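Confier le chargement de l'appareil au bras sans fâcher toute la paillasse

Tutoriel Harnora, niveau débutant, mis à jour le jeudi 10 novembre 2022

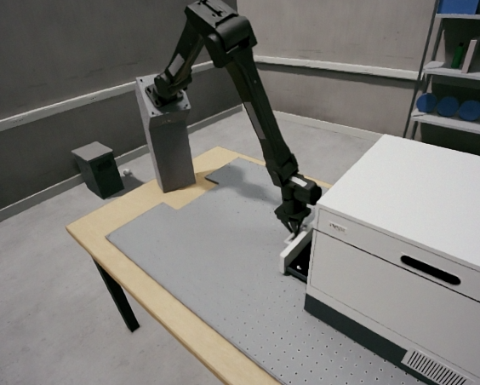 Le poste en simulation : pince orientée vers le bas, juste au-dessus du support blanc à fente.

Chez nous, l'automatisation est arrivée en juillet avec une promesse : « vous aurez plus de temps ». Nous l'avons eu, et l'avons passé en réunions sur le bras. Voici la méthode qui en est sortie.

1. Faites écrire la procédure par ceux qui chargent l'appareil à la main. Celle du service Méthodes tenait en trois lignes. La leur remplissait six pages, dont une entière sur le tiroir.

2. Reproduisez le poste dans Skedix : table, plaque perforée, socle, appareil. Jouez la séquence à vitesse réduite et arrêtez-la au-dessus du support. Invitez l'équipe à critiquer — elle le fera de toute façon.

3. Réglez la hauteur d'approche avant l'ouverture des doigts. Dans l'autre ordre, vous recommencerez les deux.

4. Décidez qui répond aux alarmes. « Tout le monde » n'est pas un nom, Vrabec refuse d'ailleurs ce champ s'il reste vide.

5. Refaites le planning. Le bras peut enchaîner jusqu'à sept cycles sans intervention, mais quelqu'un prépare toujours les échantillons et relit les résultats. Ces heures-là doivent figurer quelque part.

6. Gardez une séance manuelle par semaine. Le jour où Danard installe une mise à jour, on est content de savoir encore ouvrir un tiroir.

Étape suivante : exporter la séquence vers le poste réel.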